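Band night at Zollwood: is the jury vote fair?

plirk_bass
Member
Does anybody here have experience with the Zollwood band contest? We have sent two songs for the selection and yesterday we received the answer that we are in the next round. I am very happy, but I read the rules again and I have some doubts. The jury gives 60 per cent of the points and the public gives the rest. Each person in the public votes with the ticket. So a band that brings many friends has an advantage, I think. We come from Plirkitz and our friends will not travel so far on a Thursday.

nollitz_keys
Member
Congratulations! I played there with my former group. We finished second and we brought almost no friends. The jury listens well, and in my opinion the public part is smaller than it looks, as the friends of all the bands vote against each other.

greyfader
Senior member
I do not agree with the post before. In my year the winners filled a bus with school friends, and they played three cover songs. The jury put them in the middle. If the organisers want a popularity contest they can have one, but then they should not write "best new live act" on the poster.

nollitz_keys
Member
They won also because they were the only band who finished on time. You lose points when you play too long. It is in the rules.

greyfader
Senior member
It is in the rules, yes. Two points. This does not explain the difference.

plirk_bass
Member
Thank you both. How strict are they with the time? We have 9 songs ready but I suppose we can play only four or five of them. And is there a bass amplifier in the hall or must I bring mine? It is heavy and we come by train.

Şimşekoğlu
Moderator
I have mixed the sound there twice, so I can answer this. The time begins when you plug in, and tuning is included. Tune your instruments behind the stage. There is a bass amplifier which everybody shares, and it is good enough. The drum kit is also shared, but bring your own cymbals and snare. Please send the list of your songs before the day, many bands forget it.

About the voting: last time 591 tickets were sold and fewer than half of these people voted. I would not worry so much.

greyfader
Senior member
If fewer than half voted, then one bus of friends counts even more. You have just proved my point.

Şimşekoğlu
Moderator
Maybe. Write it to the organisers before January, they change the rules each year and they do read their letters.

plirk_bass
Member
I will bring the bass and leave the amplifier at home. We shall start with the slow song, although our drummer is against it.

nollitz_keys
Member
Your drummer is right. Start with the fast one!
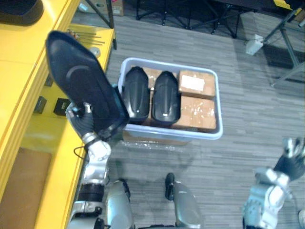
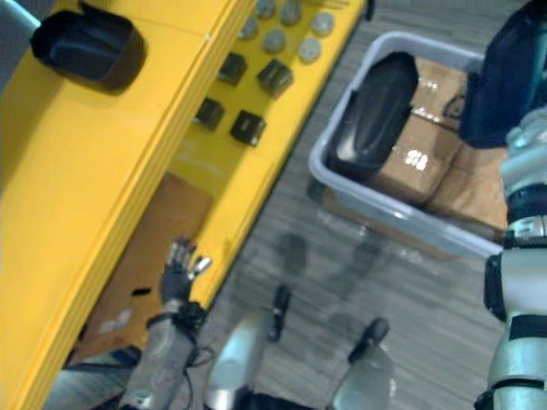 Black curved pieces and the white bin; yellow bench with grey pucks and black blocks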